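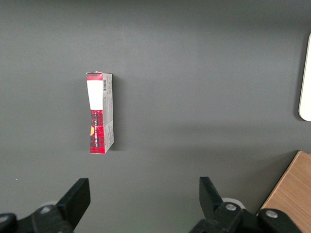

图5-1 立放于桌面的小纸盒。窄面印红黑格纹,宽面印条码与小字。

第五章 折叠纸盒:一张纸如何学会站立

学习目标
读完本章后,你应当能够:
说出折叠纸盒各个面的名称,并且不再用“那一面”称呼其中任何一面;
根据内装物的尺寸画出一张管式盒的展开图;
解释主展示面、信息面和条码位置之间的关系;
从一只旧盒子的皱痕推测它的薄弱处。

5.1 引言

大多数人一生中打开过的纸盒不计其数,认真看过的却寥寥无几。纸盒的职业生涯通常很短:在货架上站一阵,被人拿起来,被撕开,然后进废纸篓。运气好一点的会留下来装纽扣、旧电池或者已经没有对应电器的说明书。包装设计者花在一道折线上的时间,往往比使用者花在整只盒子上的时间还长。选修这门课的同学最好早一点接受这个事实。

本章讨论尺寸较小的直立式折叠纸盒。它结构简单,价格低廉,在药房、化妆品柜台和文具店里随处可见,因此也常被当作入门练习。入门的意思是学生以为它容易,教师则知道批改起来很费红笔。

5.2 面与面的分工

先看图5-1。盒子高而窄,两个相邻的面各有脾气。窄面负责让人记住:上端一小段红黑格纹,中间留出一大块白色标签区,往下又回到格纹,一直铺到盒底。宽面则以白色到浅灰为底,印着条码、细小的灰色文字和一些淡淡的图样,负责让人以后有据可查。

初学者容易把最宽的面理所当然地定为主展示面。教科书也常常这样画,本书第一版就是如此,后来收到过几封语气客气的来信。哪一面朝外,取决于货架的深度、陈列的方式以及理货员当天的心情。窄面朝外,同样长度的层板可以多排几只;宽面朝外,文字排得开,但隔壁的竞争对手会对你占的地方有意见。设计时应当假定每一面都有机会见人,包括你打算用来藏黏合边的那一面。

窄面上的竖排小字也值得一提。图中格纹区里有一列白色小字,转了方向,沿盒高排列。这是窄面常见的办法:宽度不够,就向高度借。借来的代价是读者要歪头。歪一次头大致可以容忍,如果产品名、规格和用法全都要歪着读,读者就会把盒子放回去。

5.3 格纹的麻烦

格纹看上去热闹,画起来规矩,印起来要命。纯色盒面在模切时偏一点,肉眼未必看得出;格纹的直线却恰好与折线平行,偏移多少,它替你标得清清楚楚。

本教研组曾以虚线稿的形式为“Catalmont”练习项目设计过一款格纹小盒,打样500只。线条在正面笔直,转过棱角便错开了,像两块各自裁好的布硬缝在一起。学生提出把这解释为风格。评分时未予采纳。

比较稳妥的做法有两种。第一,让格纹在棱线之前结束,相邻的面改用浅色底,错位便无从谈起。第二,在格纹中间开一块白色标签区,既给文字一个安静的地方,也让眼睛歇一歇。两种做法可以同时使用。

5.4 条码不是装饰

条码是整只盒子上唯一有固定读者的图案,而这位读者没有审美。它要求深浅对比足够,四周留有空白,不跨折线,不压在黏合处。图5-1中的条码为黑白两色,竖向放在宽面靠近上缘的位置,与格纹分属两面,彼此不打扰。

每年总有作业把条码缩成邮票齿孔大小,或者改成与品牌相配的深红色。前者扫不出来,后者印在黑底上时,连作者自己也找不到。请记住,收银台前排队的人不会因为你的配色和谐而多一分耐心。

5.5 站得住与站得直

纸盒能站立,靠的是底部平整和四条棱受力均匀。能站住和站得直是两回事。仍看图5-1:盒底平放在桌面上,盒身却有极轻微的倾斜,上缘略向左偏,前上角的折盖弯过来的地方也有些皱。

单凭这一点不能断定原因。纸板太薄、压痕太浅、纤维方向选错,或者仅仅是有人开盒时性子急,都可能留下相似的痕迹。负责任的结论应当建立在多只样盒的比较上。Kuninico工坊的练习批次共3000只,抽查114只,记录表里“角部起皱”一栏填得最满,“备注”一栏则写满了对折盖的抱怨。

折盖是小盒上被折磨得最多的部位。插舌过长,塞不进去;过短,自己弹开;不长不短,用户仍会从另一头撕。设计时可在插舌两侧加小圆角,并让压痕略深于盒身其他折线。至于从另一头撕的用户,目前尚无结构上的对策。

5.6 本章安排

第六节以后,我们将依次讨论纸板的纤维方向、展开图的画法、插舌与锁扣,以及盒底的几种常见结构。末节附有一份完整的展开图,请沿实线裁切,沿虚线折叠。顺序颠倒的后果,往届同学已经替大家试过了。

课前准备
找一只用过的小纸盒,高度须大于宽度,沿黏合边小心拆开,压平。
用铅笔在展开的纸板内侧标出各面名称、折线和黏合边。
观察哪个角最皱,写一段不超过一页的说明。只写“质量不好”的,退回重写。
把盒子按原样折回去。折不回去的,请连同碎片一并带来上课。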